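Level Design for Contests - handout 3
Notes by Dörte Sauerland, Aug 29, 2022

Covering today: submitting a custom stage to a contest without getting it thrown out. Bring your draft next time, even if its ugly.

Before you build
Read the rules post twice. Most entries that get pulled break something on the first page. Tesar contest caps you at 340 objects per stage. Flastine has no cap but wants a playable route from start to goal, tested by the author. Keep a backup under a different file name. Do it now, not later.

Spawn points
Keep them apart. Leave 80 units minimum between two players at the start. Flat ground under each one - slopes push people off before the timer starts. Moving platforms near spawn = bad idea, see the Steiner stage from last week. 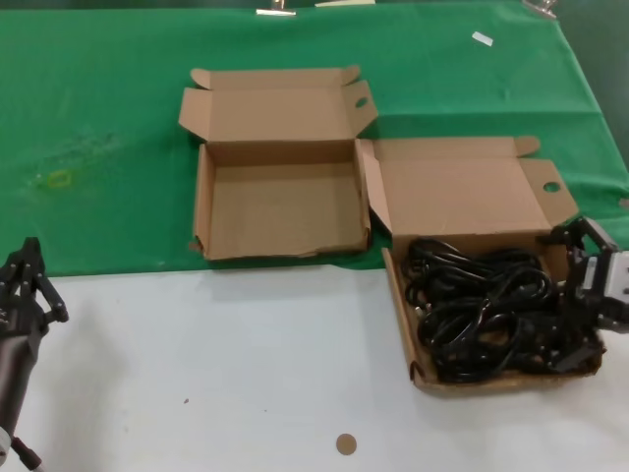

What happens if two people submit the same layout?
The earlier upload stays in and the later one goes to the judges, who compare the two and message both authors.

Submitting
Stage name, short description, one screenshot of the whole map. Post all of it in one message. Dont edit after the deadline, edits show up in the log and the judges look at teh log.
Jirnov scoring: 100 points total, split between play and looks. Play counts for more. Last round's winner had plain gray walls and still won easy.

For September: finish the draft, swap with a partner, write down three spots where you got stuck in theirs. Stage code goes in the class thread.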